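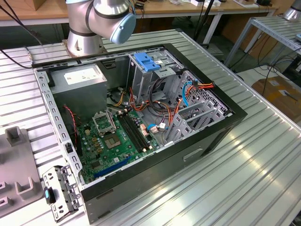 Old tower, CPU out: leave the socket open or close it?
Forum index > Hardware > Desktop repair and upgrades

Jita
Posts: 212
I'm working through a few old towers for the study room at Brinommont and would like some opinions before I start putting them back together. They are all the usual office kind with the drive cage in the middle and the blue plastic latches. The plan is one clean working machine out of each, with matched memory and a processor that isn't the slowest thing that ever fitted the board.

The one I'm on now has the processor and both sticks of memory out. Power supply, drive cage and all the cabling are still in place. The socket is the type with the contacts in the board and a metal frame that hinges over the top, and the frame is standing open.

My questions:
Should I shut the frame while there is nothing in the socket, or is it safer left up?
Is it worth unplugging the main power cables to get a clear run at the board, or do I just tuck them over towards the drives?
Has anyone had trouble with the white clips on the memory slots going brittle at this age?

It has to be done in September, so there is time to order a part if I break one.

Raju
Posts: 1874
Shut it. The contacts in those sockets are tiny springs and there are over 700 of them. One dropped screw and you'll be at it with a magnifier and a needle all evening. If you have the plastic cover that came with the board, fit that as well. If you don't, a bit of clean card cut to size and laid under the frame does the job.

Leave the cables plugged in. Fold the bundle over towards the drive cage and put a twist tie on it. Every time you pull the big power connector on an old board you flex it.

Clokell
Posts: 640
I'd go the other way on the card. Card sheds fibres and if it slips it drags across the contacts. I leave the frame closed with nothing under it and lay a clean anti-static bag over the whole board. Never had a bent pin doing it that way.

Agree about shutting the frame.

Raju
Posts: 1874
Each to their own. I've used card for years. You lower it straight down and lift it straight up, you don't slide it about.

Jita
Posts: 212
Thanks both. I'll close the frame and use a bag, as I have plenty of bags and no card. Cables stay in.

For comparison, the other board looks like this. I have this one up on the test frame.
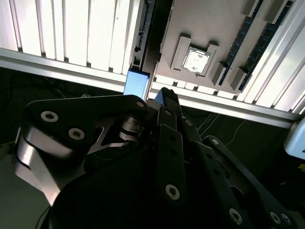
Processor in its socket, memory slots to the right.

I want to know what people think about the metal top of the chip. It has grey marks all over it. Is that worth cleaning off before the heatsink goes on, or does the new paste just go over it?

Clokell
Posts: 640
Clean it. Isopropyl and a lint-free cloth, or a coffee filter. Wipe from the outside in so you don't push old paste down into the socket. If some staining stays after that, leave it alone. You want the surface flat and free of residue and it doesn't need to shine.

NandiMtshali
Posts: 58
I had one like that and spent 30 minutes trying to polish it. It made no difference to the temperatures at all. Two wipes and stop.

On the memory clips, yes, I have snapped one. It was in a machine that had lived next to a radiator. Press the stick down at both ends and let the clips come up by themselves. I was pulling them in with my thumbs, which I now know is wrong.

Raju
Posts: 1874
What memory are you putting in?

Jita
Posts: 212
I was going to use 2 GB sticks in pairs, as I have a drawer full of them. They will be used for typing and for looking things up, so 4 GB in each tower.

Clokell
Posts: 640
I wouldn't bother at that level. Anything with a modern browser will crawl. Check what the board will take and buy second-hand, it costs very little.

Raju
Posts: 1874
Disagree. With a light operating system and an SSD it is fine for typing. Get them running on what's in the drawer first, then see whether anybody complains. No sense buying memory for a board that might turn out to be dead.

Clokell
Posts: 640
Fair point about testing first. I'd still price up the bigger sticks.

Jita
Posts: 212
I'll test with the small ones and then decide.

I did the checks on the first tower this morning, so I'll write down what I looked at in case it's of use to anyone doing the same. I went over the board with a torch for swollen capacitors and found none. Then I followed each cable back to where it starts, with the case on its side so I could see straight down. 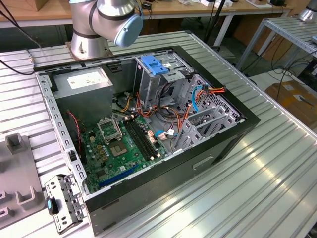

The blue SATA cable was the only one I wanted to move. It comes down on the far side of the case from the power supply and I'd like it kept well clear of the processor fan once that goes in. The thin red and black pair down the left I have left where it was. I didn't take the drive cage out, though I might need to if I fit an SSD.

NandiMtshali
Posts: 58
On the ones I've done the cage comes up if you press the blue latch and lift at the same time. Don't force it. Look for a data cable still attached underneath, that is what usually stops it.

Raju
Posts: 1874
For the SSD you'll need an adapter bracket, or sticky pads if you're not fussy. No moving parts, so it doesn't much care how it is held.

Clokell
Posts: 640
Please don't use sticky pads in machines other people will have to service. Brackets are cheap.

Jita
Posts: 212
Brackets it is. I have a box of them.

I have also got to the tower with the longer row of memory slots, and it raises a different question.
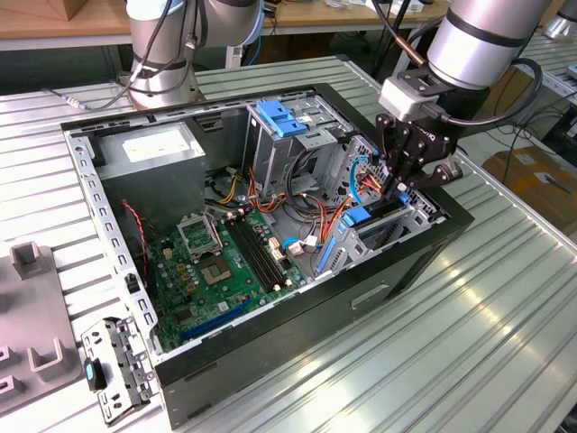
With four slots and two matching sticks, I know they need to go in a particular pair to run in dual channel. On this board the slots are all black, so the colours don't help. Is it always first and third?

Raju
Posts: 1874
Often first and third, but some boards want second and fourth, and some makers number them from the far end. Look for small printing beside the slots, or there may be a diagram on the inside of the side panel. Failing that, try a pair and see what the setup screen says.

NandiMtshali
Posts: 58
Mine had the diagram on the panel. Have a look before you put it away somewhere.

Jita
Posts: 212
The panels are stacked in the other room. I'll check them tonight and post the slot order when I have it.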